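Clalis Counseling Network
Home / Funded Programs / Reports
Interim progress report to the Groda Fund, 12 Oct 2018

Perinatal anxiety program, Tsuji and Jidden clinics

Screening. Both clinics now use the same two-page intake form. Of 625 women invited at their first prenatal visit, 484 returned a completed form. The return rate at Jidden is lower than at Tsuji – the form was handed out there without an envelope until February. No change to the form is planned.

Treatment. Women who score above the cutoff are offered group sessions, with individual counseling as an alternative. Group places were filled at Tsuji for the whole period. Jidden ran one group instead of two while a therapist post was vacant. The post has been filled. 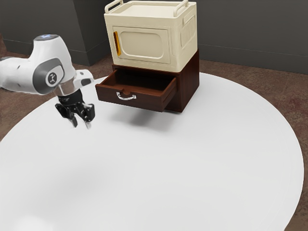 Follow-up calls are made five weeks after the last session. Around 400 calls were logged, including repeat attempts. Scores from these calls are entered but have not yet been checked against the paper forms, and are left out of this report.

Budget. Spending on staff is under plan, for the reason given above. Interpreter costs are over plan at both sites. We request approval to move the unspent salary amount to the interpreter line – a revised table is attached as Annex B.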